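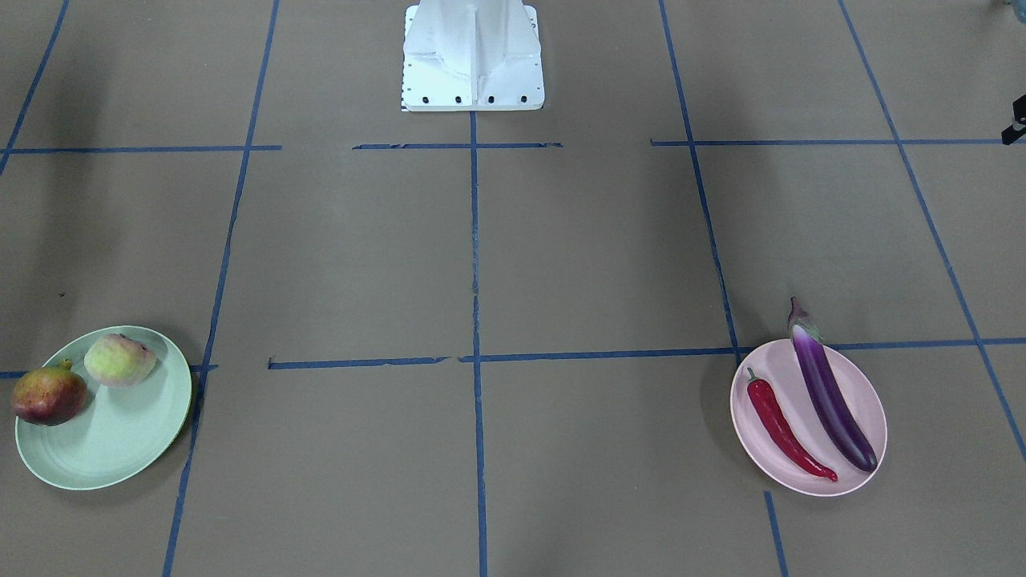 Figure 4.1 Two plates on a taped work surface: fruit on the green one, vegetables on the pink.

Chapter 4
When the Work Moves to the Desk

If you have ever packed a lunch or laid a table for a large family, you already know a good deal about the work in this chapter, for it is mostly a matter of picking things up and putting them where they belong. People have been paid to do that for a very long time, and many of you will have done it yourselves in a holiday job (and gone home with sore shoulders, I dare say!).

At Vimell, a food packing firm we shall visit several times, 46 people worked on the tray lines before the first arms were brought in. Most of them still work there, but their days have a different shape. They lift less and sit more, they watch screens, and they have had to learn a fresh set of words for jobs their hands knew perfectly well.
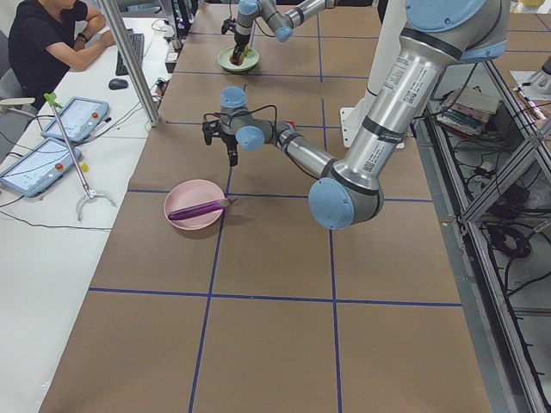
Figure 4.2 A desk with a keyboard and two teach pendants, beside the arms.

One packer at Vimell told us that her back was grateful but that she missed the talk along the line, and that the pay for the new duties had taken 6 months to settle. Keep her remark in mind as you read, because we shall come back to each part of it: the body, the company of others, and the wage.

Before going on to Section 4.1, think of a job you know well and write down which parts of it you would gladly hand over, and which you would want to keep.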